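A Visit to the Romine Open Day
Tuesday
By Bukola Odukoya

I work for a small company that takes in old office computers, and we still open all of them by hand. So I went to the open day at Romine with one question: is their disassembly station, sold under the name Lunness, ready for a shop of our size?

The visit began at the reception with coffee and a talk of almost one hour, which was too long for me. After this we were divided into groups. My group went first to the hall where the Lunness station works on desktop towers.

The table is made of aluminum profiles, so fixtures can be moved when another model of computer arrives. A parts tray stands beside the case, with a separate holder for the processor and another for the memory. I liked this tray more than I expected. In our shop such parts go into one box and somebody must sort them later.
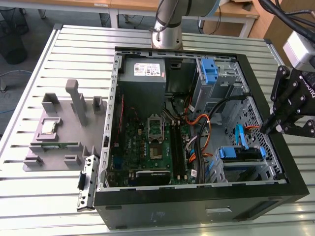
The Lunness table with an open tower and the parts tray at the left.

Our guide told us that Romine has tried the station on 71 case models. For a model which is not on the list, the customer sends a sample and waits roughly 980 minutes of machine time for the setup. I asked him to repeat this number, and he did.

The gripper carries its own small camera, and I found this view more useful than the one from the side. The most difficult job is the cables. They bend, they hide each other, and they are never in the same place twice.

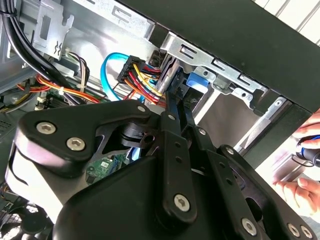 View from the gripper: drive cables, the blue latch, and a hand with a screwdriver at the right.

A man from Bailly, who buys for a bigger recycler, wanted to know if one operator can look after two stations. The answer was "not yet." I was glad to hear a plain answer.

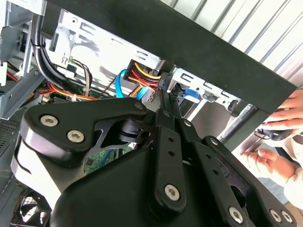
The fingers close to the power connector, beside the drive cage.

The price depends on the package. The fixture set alone is 2000 dollars, and the yearly service is 1278 dollars. The arm and the gripper are quoted separately, and I did not receive a figure for them. Mondier, the dealer for our region, promised to send me one.

For our shop I would ask first for a trial with our own mixed computers, including the dirty ones. I left my card at the desk and took the bus at four o'clock.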